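Minutes – Retention and Sampling Working Group, September

Present: Erzsébet Borbély (chair), Győző Pap (minutes), one representative each from Receiving, Stores, Laboratory and Finance. Apologies from Purchasing.

The meeting opened at 9:30. The minutes of the previous meeting were accepted with one correction: under "Label stock," the supplier should read Mészáros, not Soterano.

## 1. Actions carried forward

- Revised sampling form: issued. Old pads to be withdrawn from the receiving desk and recycled. Closed.
- Humidity log for the retention room: entries missing for two weekends. Stores to confirm whether the logger was off or the readings were not transferred. Open.
- Written reply from Soterano on drum liners: received, see item 3.
- Training record for the new starter in Receiving: signed and filed. Closed.

## 2. Retention period for incoming raw materials

The chair summarized the present position. Retained samples of dry materials are kept for 2 years from the date of receipt. Liquids are kept until the supplier's expiry date plus six months. The two rules were written at different times and give odd results where a material is supplied in both forms.

The Laboratory proposed a single rule for both: supplier's expiry date plus one year. Stores objected on grounds of space. The retention room is shelved for 2,000 jars and is close to full after each spring intake. A longer period for liquids would push it over unless the dry materials were cleared sooner.

Győző Pap pointed out that several dry materials have a stated shelf life of five years, so the proposed rule would lengthen retention for those as well. The Laboratory accepted this and withdrew the proposal in its present form.

Agreed: the existing periods stay in force for now. The Laboratory will list all materials supplied in both forms and propose a period for those alone.

## 3. Drum liners (Soterano)

The supplier's letter was read. It states that the liner film was changed to a thinner gauge in the spring and that customers were informed by a note on the delivery paperwork. Receiving has checked its files and finds no such note.

Discussion was on whether the thinner liner matters. Splits have been reported at the fold, mostly when the drum is opened with a short blade. Receiving now uses the hooked cutter only. Purchasing was not present to comment on the contract wording.

Agreed: Receiving to record every split liner against its delivery number until the next meeting. Purchasing to ask Soterano for the old gauge and a price.

## 4. Sampling of Tiltamine

Tiltamine arrives in sacks on shrink-wrapped pallets. The procedure calls for up to 8 sacks to be opened per delivery, depending on the pallet count. The Laboratory finds that samples drawn from the top layer are consistently finer than those from lower down and suspects settling in transit.

Two options were considered:

1. Draw from the top and bottom layers and test separately.
2. Draw from all layers and combine before testing.

Option 1 gives more information but doubles the sieve work. Option 2 keeps the workload the same but would hide a difference between layers. The chair preferred option 1 for a trial period. Receiving noted that reaching the bottom layer means breaking down the pallet, and that the floor space by the dock door is not always free for this in the morning.

Agreed: option 1 for the next 5 deliveries, sampled in the afternoon. Results to be tabulated by layer. Sieve fractions to be reported to one decimal place – the current sheet rounds to whole numbers and will need changing.

## 5. Label legibility

Stores reported that jar labels printed on the Mészáros stock fade where they face the window. The batch number is still readable in most cases, the date often not. Replacement labels have been written by hand from the register and initialed.

The Laboratory asked whether handwritten replacements are acceptable under the present procedure. The procedure is silent on this. Erzsébet Borbély ruled that they are acceptable if the register page number is added to the label, and that the procedure will be amended to say so.

A blind for the window was discussed. Finance has no objection to the cost if it is put through as a maintenance item.

Agreed: procedure to be amended. Stores to request the blind. Labels already rewritten to have the register page added at the next stock check.

## 6. Devance register

Finance asked for the Devance register to be brought into line with the delivery ledger. At present a delivery split across two trucks is entered once in the register and twice in the ledger, and the totals have to be reconciled by hand at month end.

Győző Pap explained that the register is organized by batch and the ledger by invoice, so some difference will always remain. A cross-reference column would remove most of the manual work. The column exists in the software but is switched off. Switching it on affects the printed layout, and the last field on each line may drop to a second row.

Agreed: column to be switched on for a test month. If the printout is unusable, it will be switched off again and Finance will receive the cross-reference as a separate list.

## 7. Bins, scoops and containers

The annual check of reusable containers is due. The list dates from before the stores were rearranged and includes items that have since been scrapped. Receiving asked that the list be corrected before the check is made, so that missing items are not reported as losses.

There was some discussion of what counts as worn. The present wording is "unfit for use," with no further guidance. The Laboratory wants scratched surfaces treated separately from chipped paint, at least for containers that touch product directly. Stores considered this too fine a distinction for outer bins. It was left that product-contact items will be graded by the Laboratory and all others by Stores.

Agreed: Stores to issue a corrected list. Tape residue to be entered in the remarks column.

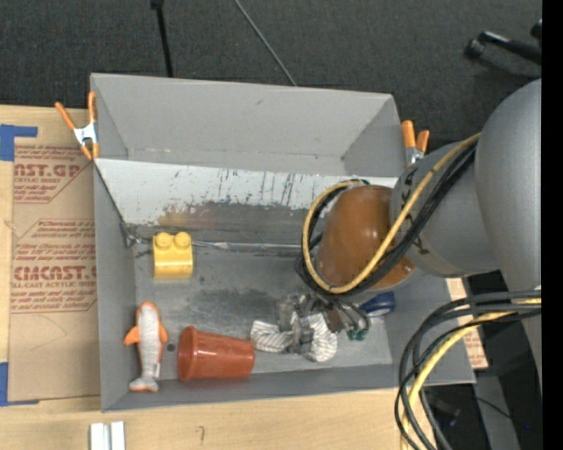

## 8. Any other business

- The scale in Receiving is due for calibration. The contractor has offered a morning visit. Receiving to confirm.
- Keys to the retention room are to be signed out in the book, including for short visits.
- Finance requested that agenda papers be sent out earlier. Noted.

The meeting closed at 11:10. Date of next meeting to be circulated by the chair.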